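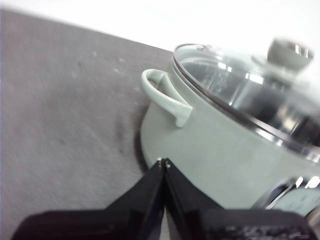 ## 3.2 Cookware left on the counter

**Figure 2.** A pale green pot with a loop handle and a glass lid with a steel rim, standing on a gray countertop near the wall.

The second group of objects in the home survey is cookware that stays on the counter between meals. We treated it separately from the small appliances in Section 3.1. Appliances tend to stay near an outlet, and their position says little about how people cook. Pots have no such tie. A pot can go in a cabinet, on the stove, in the drying rack or on the counter, and households differ a good deal in which of these they choose.

Participants kept a short log for 19 days in August. Each time they finished tidying the kitchen, they wrote down which pots and pans were still out, where each one stood, and whether its lid was on. The logs gave 865 entries after duplicates were removed. An entry was counted as a duplicate when the same person recorded the same pot in the same place twice in one tidying session.

We used four codes for location: stove, sink area, open counter, and storage. "Open counter" means any flat work surface away from the burners and the sink. A pot of the kind in Figure 2, on a countertop with its lid in place, was coded as open counter, lid on. Pots on a trivet or a folded towel were given the same code, with the support noted in a comment field. We did not try to code the distance from the wall. In the pilot in Beddoe, participants measured it in too many different ways for the numbers to be compared.

Lids needed more care than we had planned for. The first version of the log had a single box for "lid on." Several people checked it when the lid was upside down on the pot, and one household checked it when a larger lid from another pan was covering two small ones. The final version had separate boxes for a matching lid in its normal position, a lid turned over, and a lid that belonged to something else. Entries from the first version were not carried over.

We also recorded the lid material. Glass lids let a person check the contents without lifting anything, and in the interviews this came up often as a reason for leaving food in the pot until later in the evening. Participants with solid metal lids more often said they moved leftovers to a container right away, so that they would not be forgotten. The log has no entry for contents, and we can't say from it whether a covered pot on the counter held food. The interviews are the only source on that point.

Color and finish were noted in the participant's own words. This field was optional and was filled in unevenly. Participants in Lirkness used it more than those in Nultutia, probably on account of the order of the form, which put the field on the front page in one town and on the back in the other. Where it was filled in, people sometimes tied it to storage. Pots in light or matched colors were described as "fine to leave out," while older steel and aluminum pans were put away before guests came. Handles were mentioned too. Side loops were said to take up less room on the counter than one long handle, but people with narrow cabinets said loops on both sides made a pot harder to stack.

All entries were coded by one person and checked by Urszula Zalewska, who recoded a random set of 50. The two disagreed mostly over the line between sink area and open counter in small kitchens, where a single short surface served for both. For these kitchens we used the participant's own label. Results by location are given in Section 4.1.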